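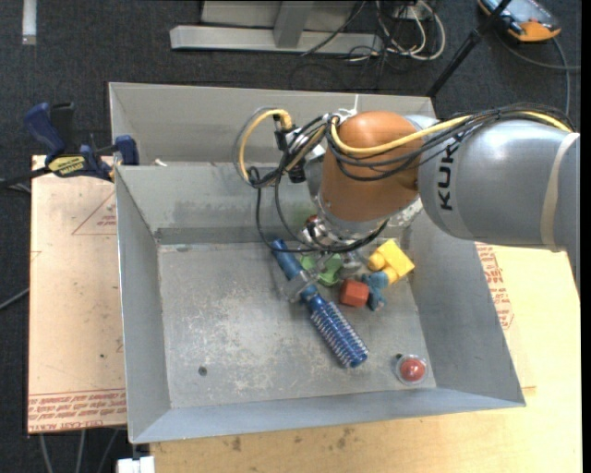

Batch numbering

Batch numbering is the practice of giving one shared code to a group of goods made or packed together, so that the group can be found again later. The code may be printed, stamped or written on a label. It differs from a serial number, which belongs to a single item.

Origins

Trade histories often credit the Burngate potteries with the first batch marks. The evidence is thin. The marks on surviving Burngate ware could as easily be the signs of individual workers, paid by the piece, and no key to them has been found. Asger Kragh, who studied the marks, thought that fewer than half followed any order at all.

Use

A typical code gives the place of packing, the month and a running number. Batch size varies widely. The Endale dairy used batches of 50 crates, while paint maker Trandden closed a batch whenever a mixing tank was emptied - a method that made its batches hard to compare.

Claimed benefits

Supporters say that batch numbering makes recalls quicker and cheaper. This is plausible but often overstated. When Gilarus withdrew a floor cleaner one November, the faulty goods were traced to 2 batches, yet shops sent back stock from up to 40, as most had not kept a record of the codes. The firm later described the recall as a success without saying how that had been judged.

Claims that shoppers read batch codes rest mainly on surveys paid for by label printers. Kragh called these "a measure of politeness".

See also

Best-before date
Product recall
Serial number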